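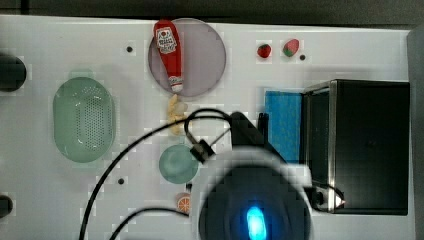

*Play food on the white table: ketchup across the big plate, two strawberries, the green colander.*

# Play kitchen, open shelf

5 March 2024

I was against buying more play food for the Niven toy library, and I'm still not sold on it. Members keep asking what is on the kitchen shelf before they drive over, so this gallery page is where the kitchen things go. The notes are mine (Orhun Ekinci). Nesrin Kılıçarslan checked them and disagrees with me in two places, which I have left in.

The old page called this a "complete kitchen experience." It's a shelf of pretend groceries. Some are good. A few I would have left in the store.

**The ketchup bottle**

Red, with a white label near the cap end. Every child who comes in goes for it first, and then they put it on everything, including the strawberries. I don't see what a kid learns from that, but Nesrin says squeezing at a plate for ten minutes is as good as anything else they could be doing. Fine. It goes out with the plates and it comes back with the plates. Please don't try to fill it.

**Strawberries**

They don't match. One is a bit bigger and has a green leafy top, and I've been told by three different parents that this must be a mistake. Go look at a real box of strawberries. I would take these over a bag of identical ones any day, although I do question whether a two-year-old will leave the smaller one on the plate when it could go in a pocket. Check pockets.

**Plates**

Grayish purple for the large round one, light green for the little one. You can see through them a bit. Catalogs like to sell this as "modern," and I think it mostly makes them harder to find on a rug. They stack all right. The little one gets used as a lid, a hat and a steering wheel, and now and then as a plate.

**Colander**

My favorite thing on the table, so allow for that. It's a pale green oval with a whole grid of tiny holes in the bottom. A colander gives children a job: stuff goes in, stuff gets shaken, stuff gets tipped out. No batteries and no song. Hüsnü Avcı wanted to swap it for the Sisia sink with the running-water sound, which costs 66 dollars and, in my opinion, would be broken by June. We kept the colander.

If you borrow it, rinse it before you bring it back and hold it up to a window. Those little holes collect things.

**The yellow one**

Small, pale yellow, bumpy. I say corn. Nesrin says peanut. The label on the bin has been changed more than once and I've given up on it. Ask your child and go with that answer.

**Orange slice**

Orange rind, white lines between the segments. It does what it should, and you know what it is from across the room, even with half of it covered up. I have seen slices sold as "fraction learning tools" and I would like to know who is learning fractions from one slice.

## Borrowing

Kitchen things go out for 30 days. You can take loose pieces or a full bag, but the bag has a list pinned inside and I do check it. Renewals are fine if nobody is waiting — email the desk and put "kitchen" in the subject line.

We wipe everything between loans with soapy water. Čestmír Jurčo has asked about a sanitizing cabinet by Juneck. I read the brochure twice and couldn't find where it says what the thing does that soap doesn't, so that request is on hold until somebody shows me.

The usual warning about small pieces applies, whatever the box said. Boxes say a lot. If a piece looks like it could fit in your youngest one's mouth, leave it here and take the colander.

## Things people have asked for

- A toaster. Maybe. The last one came back in two halves.
- The Shehata tea set. Remzi Çetinkaya has offered his family's old one, which I'd like to see before I say yes. "Hardly used" is what everybody writes on the donation form.
- Velcro vegetables you can cut. We had 24 pieces of those and they picked up every hair in the building. No.
- More ketchup. Also no, for the reason given above.

Corrections to the desk, please, and not to me in the parking lot. Corn or peanut votes are not being counted.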